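Filed under: Talks and Handouts > Quality and Measurement

Print this page | E-mail this page

Speaker notes, Leilani Halvorsen
Katville regional meeting, August, 20 minutes plus questions

Start without the title slide. Ask who filled in a satisfaction survey this month. Then ask who told the truth on it. Wait for the laugh, if there is one.

My claim this morning is small. I don't think the patient satisfaction score tells a hospital what it thinks it tells them. I used to run one of these programs, so I'm partly complaining about myself.

Fellau first. They mailed 300 surveys and got 30 back. The board was shown a bar chart and the bar had gone up. I asked Venkatesh Rajan, who built the chart, what he would bet on it. He said lunch, if somebody else was buying. (Pause. Venkatesh may be in the room. He has cleared this.)

Who sends a survey back? People who were very pleased and people who were furious. Most patients went home, had soup and forgot about us. We then take the average of the two loud groups and call it the patient voice.

Question wording. Read this one out slowly: "How well did your care team explain things in a way you could understand?" If I didn't understand, how would I know what was left out? Anika Blackwood tried asking patients to say back what they'd been told about their pills. Plenty of them had ticked "very well" and still couldn't do it. I'd like to see that repeated before I lean on it too hard.

Skip this part if we're past 9:40: parking. At Cluvham, comments about parking swamped everything else, and the surgical floor got marked down for it. They held a meeting. They bought a plant.

Now the vendors. Every dashboard I've been shown has a dial on it. Ask what moves the dial. Ask what happened the last time it moved, and who did something different the next morning. I've had one good answer to that in all my years of asking, and it was from Ubaldo Leone, who had changed the time of the evening pain round.

Surgery scores high and everybody wants to know why.
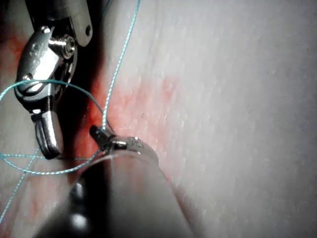 My guess is that a patient under anesthetic has very little to rate. They rate the ward, the phone call and the ride home. A surgeon with a 94 on the wall is hanging up somebody else's work, quite possibly the night nurse's. I'd take the score down and put up the readmission list, but I've lost that argument twice.

Ansel Haddad will say a rough number beats no number. I don't agree. With no number, people go and look.

What I'd do with the money: pick 20 patients, call them a week after discharge, let them talk, write it down. No scale. It's slow and it won't fit on a dial.

Questions. If the Çınar study comes up, say I've read the summary only.

Contact the events office | Copyright Katville Regional Meeting | Back to top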